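The Drawer at Greenwood Street

Murray Doolan had decided that this was going to be the best sock day of his life, and he told the cat so at 7 in the morning while the kettle was still working up to it.

He'd been in the Carville apartment for five weeks. In all that time he had dressed out of a suitcase, one of those hard gray ones that snaps at your fingers, and every morning he had dug down the side of it and come up with whatever two socks his hand landed on. He wore a tennis sock with a dress sock to the bank. He wore a ski sock, one, to his nephew's school concert. But now there was a dresser! It had come up the stairs the night before on the backs of two cousins, and it had seven drawers, and the top left one ran so smoothly that he'd opened and closed it for a good while just to hear it go.

"That one's for socks," he told the cat, whose name was Jikley and who had no socks and no opinion.

He dumped the suitcase out on the bed. Then he dumped the laundry bag on top of it, and then he remembered the box marked KITCHEN AND MISC and went and got that too, because the last time he'd moved he had wrapped all the wine glasses in socks and it had worked beautifully. Not one glass broken in 800 miles. He pulled them out now one after another, a blue one from around a stem, a brown one stuffed inside a tumbler, and each time he was really pleased to see it. It was like a party where everybody you invited turns up.

And what socks! He'd forgotten. There was the pair with the lobsters. There were the thick oatmeal ones his mother used to send every March, always just when it got warm. There were the thin black ones he'd bought for his first real job, at Covex, when he thought a man in an office needed to own a great many thin black socks, and every one of them a slightly different black. He matched those by the window, holding them up to the light in twos, humming.

The knitted ones he saved for last. His aunt Bea had made them, and Bea did not believe in using up one ball of yarn before starting another. She'd knit at the bus stop, at the dentist, in the front row at weddings. If she ran out of green she went on in pink, and if the pink looked lonely she gave it some company. She never measured anybody's feet. She looked at your face and guessed.

He found the first one in the pocket of his raincoat, of all places, and he sat down on the edge of the bed with it in his lap.

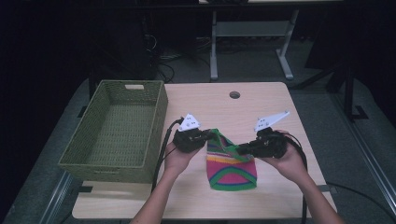 Filed under: Short Fiction, Family

It was the loudest piece of knitting he owned. Hot pink, mostly, going on magenta, with bands of bright green bending across it and skinny stripes of yellow and orange squeezed in wherever Bea had felt like it. She had put green at the cuff and green around the bottom, so that it finished the way it started. He turned the cuff down and there was more pink inside it, and yellow. She'd always been generous with the parts that didn't show.

So where was the other one?

He looked in the other raincoat pocket. He looked inside the pillowcases and behind the radiator and in the kettle box. He took the five books off the shelf and shook them, which was silly, and a bus ticket fell out of one. Jikley followed him from room to room with her tail up, thrilled to have a project.

By noon the top left drawer was full and it looked wonderful, rolled and lined up, lobsters in front. He stood there admiring it with a sandwich. The pink one lay by itself on top of the dresser. He had pretty much made up his mind to put it away single when the phone rang, and it was his cousin Len, the taller of the two who had carried the dresser.

"This is a weird question," said Len. "Did Bea ever make you a sock?"

"She made me plenty of socks."

"No, but one. Did she ever give you just the one? It's pink. It's got green on it, kind of stripy. I've had it for years and I never knew what to do with it, and then last night I saw something hanging out of your coat on the hook there, and I drove all the way home thinking about it."

Murray put down the sandwich. He picked up the sock and held it against the phone, as if Len might be able to see it that way.

"Bring it over," he said. "Bring it right now - I'll put some coffee on. And Len? Wear shoes you can get off easy."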